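About Cuveck

Cuveck is an independent test house for robotic handling equipment. We try out grippers, robot arms, cameras and controllers on behalf of warehouses, packing firms and small manufacturers, and we report on how well each one copes with the work it is meant to do. We do not sell equipment, and we accept no commission from those who do.

Our History

The company was set up by a small group of engineers who had spent much of their working lives in packing and dispatch. They had seen equipment bought on the strength of a short demonstration with clean, identical boxes, then left idle when it met creased board, slippery film and mixed stock. Cuveck was founded to give buyers a fuller account before they placed an order.

We now employ 17 members of staff at our Cammont site. Seven work on grippers and arms, and the remainder are divided between cameras, controllers, reporting and customer service.

What We Test

Grippers form the largest part of our work. We compare suction cups, parallel jaws, soft fingers and multi-fingered hands on the same items and under the same conditions. Each gripper is fitted to the same arm wherever the mounting allows, so that a difference in the results can fairly be put down to the gripper. Where an adaptor is needed, its weight and length are stated in the report.

Arms are assessed for reach, repeatability and behaviour near the limits of their rated load. We also record how long it takes a trained member of staff to move an arm from one task to another, a matter which customers raise with us more often than top speed.

Cameras are compared on the materials that most often give trouble: clear film, glossy tape, dark surfaces and plain brown board. Fixed overhead cameras and head-mounted cameras are reported separately, as a hand or a gripper may hide the item from one and not from the other.

Controllers are judged on response time, on how they recover from a missed grasp, and on the clarity of their fault messages. A controller that stops safely and says why will score higher with us than one that merely runs fast.

How a Trial Is Run

A standard trial consists of 3,000 grasps, spread over several working shifts. Items are drawn from a common set of 40, which includes cartons, bagged goods, film-wrapped parts and hand tools. The set is reviewed each May, and items that have become too worn are replaced like for like.

Every failed grasp is logged with its cause, if the cause can be established. If it cannot, the log says so. Customers receive the full log together with the written report, and they are welcome to attend any part of the trial.

The Demirtaş Bench Method

Our packing trials follow the Demirtaş method, which was developed within the company and is named after the street where our first workshop stood. Under this method, a task is studied as a person does it before any machine is asked to attempt it. We note which hand holds, which hand guides, and where the two must work together.

Carton packing is a good case. A hand-held tape dispenser has a grip made for a human palm, and it must be held firmly at an angle while the other hand is free to steady the box or the goods. Film-wrapped items call for something else again — a flat, spread hand that can press and slide without catching the wrap. Few grippers on the market do both well, and our reports treat the two actions as separate tests.

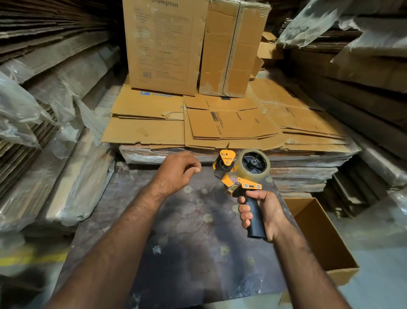
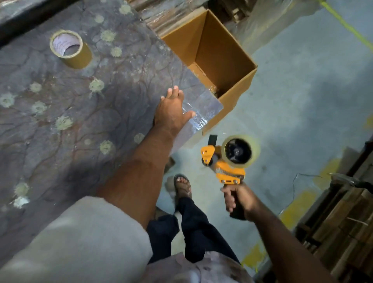
Working With Suppliers

Makers of equipment may submit products for trial on the same terms as any other customer. They may correct errors of fact in a draft report, but they may not alter its findings. Prototypes are accepted under a confidentiality agreement.

Konness, our shared results library, is open to all customers who have completed at least one trial. It allows them to compare their own results with earlier work on similar items — with company names removed — and to see which combinations of arm, gripper and camera have already been tried.

Visits and Enquiries

Visits to the Cammont site are by appointment and begin at 10 am. Visitors are asked to wear closed, flat shoes and to report to reception on arrival. Enquiries about trials should state the items to be handled, their weight and the equipment under consideration.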